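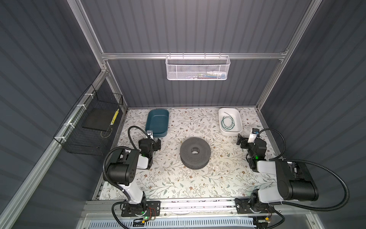 February, getting on for nine at night

My back hurts and I smell like contact cleaner, so it was a pretty good day.

I got to the shop a bit after eight in the morning with the plan of doing just the left arm's gripper and going home at lunch. Ha. Wanting had left a sticky note on my monitor saying the left one was "grabby again," which could mean anything coming from her, so I ran the open and close routine by hand a bunch of times and listened. She was right. There's a little hitch just before the fingers meet, like a drawer with a crumb in the runner. The right arm doesn't do it at all. Same model, same hours on it, bolted down the same week, and one of them behaves like a lamb and the other one wants attention every month.

So off came the fingers. I wiped down the slides, put on a very thin film of the Metov grease (the clear one, I've hidden the brown stuff where Boonmee can't find it), and put it all back together. The hitch was smaller but still there. I took it apart again. The second time I found a burr on the edge of one slide, so tiny I felt it with my fingernail before I could see it. Two minutes with a fine stone and it was gone! I can't tell you how happy that made me. I opened and closed that gripper for much longer than I needed to.

Then I had to redo the zero on it, of course, because you can't have the fingers off and expect the numbers to hold. Closed position, save, open position, save, power down, power up, check both. I forgot to save the open one the first time around. I always forget the open one. I should write it on the wall.

The long part of the day was the hoses. Torbjørn wants both camera cables to have enough slack that the wrist can turn all the way over without pulling, and when he came by from Bretberg last month he tugged on the left one and made that face. Fine. I undid the whole run on the left, let out more at the top, and now it makes a big fat loop off to the side before it comes back down the arm. The right one got the same, and its loop swings out over the side wall. It looks silly, like the thing is wearing a jump rope, but I ran the wrist to both ends of its travel at slow speed with my hand on the stop button and nothing pulled. I don't love how far the right one sticks out. Somebody carrying a box past there is going to snag it, and I have a feeling that somebody is me.

The small wires down by the bases are still a mess. I know. I had the red, black and yellow ones on the left in my hand and I thought about doing them properly with a sleeve, and then I thought about the drive home, and I let go of them. Tomorrow, or whenever Yutong's order from Iltow shows up with the right sleeve in it. She ordered it two weeks ago and they sent us the fat size. We now own enough fat sleeve to dress a horse.

Lunch was at three. Xinyi brought dumplings and I ate standing up next to the grinder, which I'm sure is against some rule.

After lunch I set the table for the ring job. Teal bin on the left, white tray on the right, the perforated ring between them and closer to me. I left the green wire in the tray since it's meant to be there for the second part. Xinyi is the one who cares where things go, so I called her over before I sent the arms anywhere, and she nudged the tray by maybe a finger's width and went back to her desk looking satisfied. I swear it was fine before. I did not say so.

Then the cycle test. I wanted 2000 open-close cycles on the left gripper before I trusted it, with the arm parked and nothing to grab. It got to 415 and stopped dead. My stomach dropped - I was sure I'd put the burr back somehow, or cooked the motor. It was the timeout setting. I'd made it short this morning for the hand checks and never put it back. So I fixed that, started over from zero, made tea, answered Torbjørn's email, and watched the counter way more than a grown woman should.

It's at 1358 as I write this, and it sounds lovely. No hitch. I have the log open on the other screen and the current draw is flat as a pancake. I'm going to let it finish while I tidy up. The wrist lights are green on both sides, which I'm taking as a personal compliment.

Still to do, so I don't lie awake on it:

- sleeve for the base wires, both sides
- wipe the front rail, it's all over specks again
- ask Boonmee if he torqued the right base plate or only said he did
- new zip ties for the black basket before the old ones get brittle
- put the timeout value in the MacLeish notebook, in PEN

I do want to rethink that black basket at some point. I put it on the left wall because my hand goes there, and it's great for the flat pad, but everything else I drop in it ends up crooked in the corner. The white one on the crossbar is better behaved, only I have to reach up and over for it, and I'm short. Boonmee says get a stool. Boonmee is six foot two.

Okay, the counter just passed 1500. I'm going to find a rag and do the rail now after all, with the left arm parked well out of my way, and then call home and say I'm leaving.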